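# Vatbridge evening diploma: application form closes before the fee is confirmed?

**kovacik_m**

Hello all. I am applying for the evening diploma in food technology at Vatbridge College and I have a problem with the form. In part 3 it asks for the payment number, but the finance office gives this number only after they have checked the transfer. My bank says it can take four working days. The form closes in July and I am afraid my place will be lost. Did somebody have the same situation?

I have already paid the 61 pounds and I have the receipt as PDF.

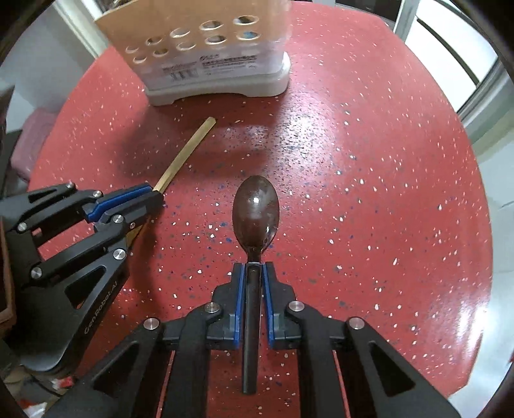
My second question is about the reference letter. My manager at Multico is willing to write it, but he left school at sixteen and he asks if the college will accept it from him.

Matúš Kováčik

**tilda_rows**

Put the bank's own reference in part 3 and upload the receipt under "other documents". I did it like this last year and got the offer without any questions. The manager is fine, they want to know if you come to work on time.

**Brosa**

I don't agree with the first part. The guidance notes say the form is "incomplete" without the college's number, and incomplete forms go to the bottom of the pile. Last year there were 1,301 applications for all the evening courses and 200 places, so the bottom is not a good place to be. Save it as a draft and wait.

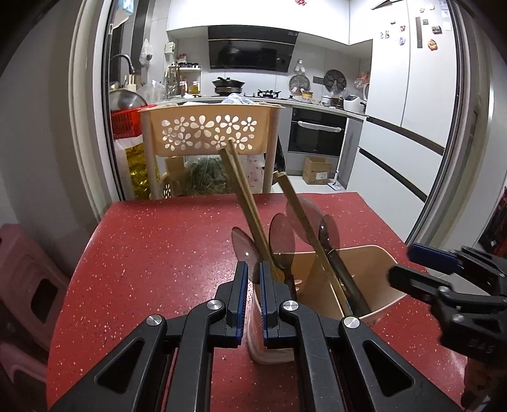 You can log in to the draft as often as you want until midnight on the closing day. Only don't use the back button in part 5, it deletes the personal statement.

**tilda_rows**

The notes are the same as last year and I was not put at the bottom of anything. If he waits and the transfer is late, he has no application at all.

**Brosa**

You were lucky, or maybe they were less strict. I only say what is written on page 2.

**kovacik_m**

Thank you both. I telephoned the admissions office this morning. The lady said that the bank reference is accepted "for the moment", but I must send the correct number by email when I get it. So I think you are both a little bit right. She confirmed also that the manager can write the letter.

My statement is now nearly 500 words, and that is the limit. Can I mention the cookery evenings I help with, or is it too private?
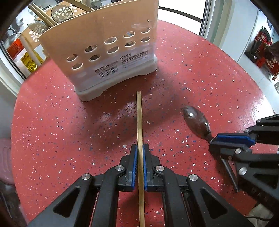
*Chopstick and utensil holder on the red table*

**kadlec**

Mention it, but keep it to two sentences. They prefer to read why you want this course and how you will manage the hours with your job.

**tilda_rows**

Agree with kadlec. And write the statement in a separate file first, then paste it. Brosa is right about the back button.

**kovacik_m**

I have sent it at 9 p.m. and the confirmation email came after some minutes. When I have the number from finance I will write here how long it took.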